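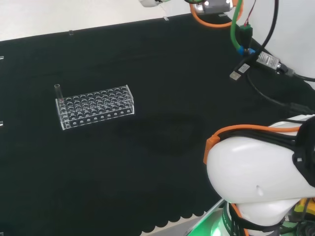
Glass and Cloth: a Small Gallery from the Sorting Table

When we took over the old Pemetti teaching lab in November, nearly all of the glassware was packed away in boxes, and it has taken us a good long while (longer than I ever told my family it would!) to get to the bottom of them. I've been putting the pieces up on this page a few at a time, and I do thank everyone who has written in about the earlier ones, especially the reader who knew so much about corks. Today is the turn of the test tubes and their racks, which I'm fonder of than I probably ought to be.

A word on the cloth, as I get letters about it. I like a dark background for clear glass and clear acrylic, which all but vanish on a pale table, and the one with the scalloped border has a matte finish that doesn't throw the light back. It does hold on to its creases, and I've made my peace with that. Small clear clips keep it where I want it. 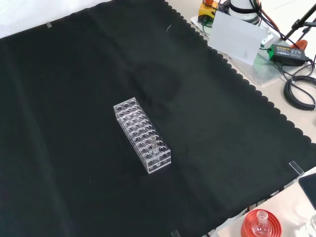
Words and gallery by the Zeltberg Glass Cupboard
Posted 3 June 2021

A single glass test tube standing in the clear acrylic rack, down toward one end, with every other hole left free. I love how the edges of the acrylic catch the light against the black, and how you can follow the tube right down through the side to the lower plate.

The racks came to us in 2 boxes marked Gola, along with a price list and a very nice tin of labels, and I'd gladly hear from anyone who remembers using them. My own school had wooden racks, stained every color you can think of, and I still miss the smell of that room a little.

If you have tubes of your own to look after, a soft bottle brush and warm soapy water will do for most of them, and let them drain upside down overnight. Next up are the small flasks from the Sarıgül shelf, 20 of them, once I've found all the stoppers.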